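Tea stains are the thing I get asked for help with more than anything else, so I thought I'd put it all down in one place while the kettle is on and the house is quiet. We drink a great deal of tea here (strong, and usually forgotten on a windowsill), and the water in Narkedstead is so hard that a mug can go brown inside a week if you let it.

## For everyday stains

Bicarbonate of soda first, always. Put 2 teaspoons in the cup, add just enough warm water to make a paste, and rub it round with a damp cloth or an old soft toothbrush. Give it 20 minutes if the mark is a stubborn one, then rub again and rinse well. I used to reach straight for the scouring pad and I do wish I hadn't — my mother's breakfast cups have never got their shine back, and once the glaze is scratched the tea only clings on all the harder.

## For the ones that have been left

Half a denture tablet in hot water, overnight. It sounds dreadful and it works beautifully! Wash the cup properly in the morning, of course, and then wash it again if you're like me and can't stop thinking about it.
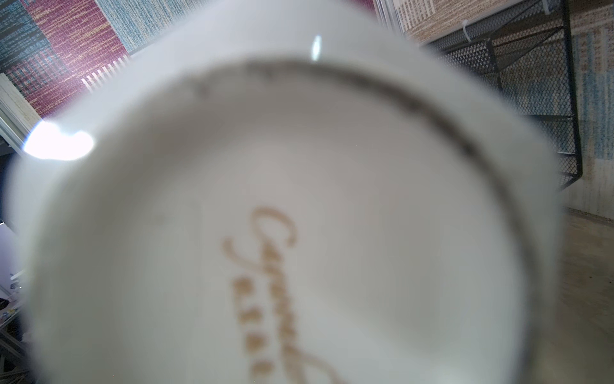 *White china with a gold-brown motif: soft cloth only near the lettering.*

Anything with gilt or printed decoration wants gentler handling. Keep the paste away from the pattern, use washing-up liquid and your fingertips on that side, and don't put it through the dishwasher however tired you are. I lost the gold edge off four saucers one December that way, with a house full of people and nobody willing to dry up.

## Limescale and smells

White vinegar and water, half and half, will shift the chalky line that hard water leaves. Never mix it with bleach. For a flask that smells of last summer's soup, a spoonful of dry rice and some warm soapy water, lid on, and a good long shake over the sink — then leave it open on the rack until it's properly dry. Mine takes all night, and I've given up hurrying it.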